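**Bedroom, folding on the bed - May 2023**

I've never trusted the advice to fold laundry on the bed. The people who give it seem to own very flat beds. Mine wrinkles if you look at it, and whatever I smooth out picks up the shape of the creases underneath. Lăcrămioara Buzatu swears by it, and she has sent me the Plasdale folding guide (36 pages, for cloth) more than once. So, a blue cloth, a green sheet and low expectations.

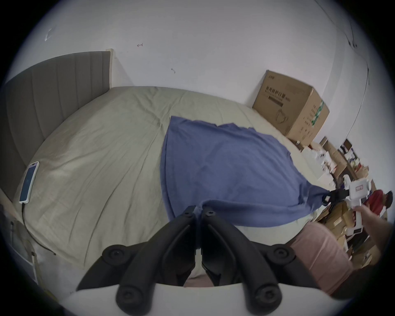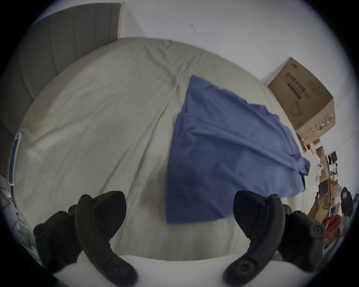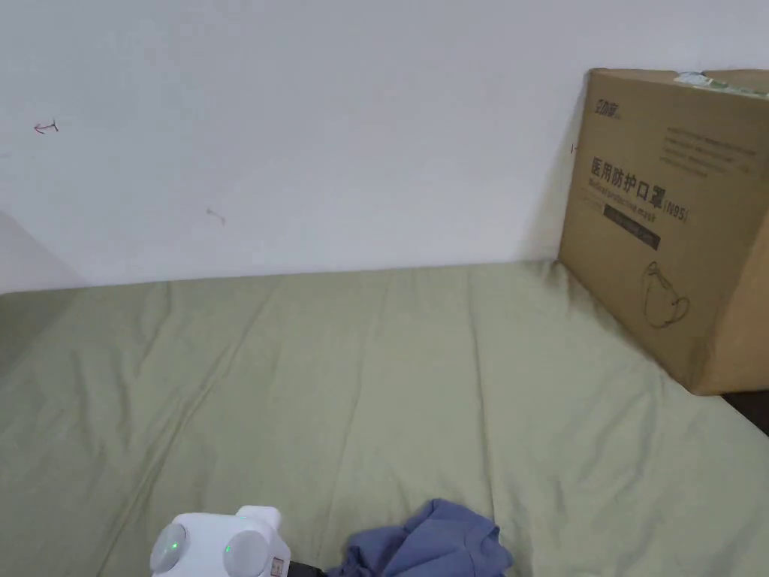

*Blue cloth on the pale green sheet, three views. The cardboard box is in all of them.*

A few notes on the set, in order.

**First.** One corner is gathered into a point and the upper edge is wavy. The guide wants all four corners "settled" before the first fold. I'd like to meet the cloth that settles. The phone is on the bed as well, on its charging cable, taking up room the guide assumes you have.

**Second.** Spread out, more or less. There is still a bunched hem on the right side and a fold across the upper part. Lăcrămioara calls this stage "nearly flat." I call it a cloth lying on a bed.

**Third.** Mostly sheet, wall and box, with the cloth crumpled at the bottom. The wall has a few small marks on it that I keep meaning to deal with - they've been on my list since January.

The Gruva method claims 8 seconds per item. It doesn't say what the item is, or whether the bed is made. I'd still rather use a table, and Lăcrămioara still says I'm doing the corners wrong.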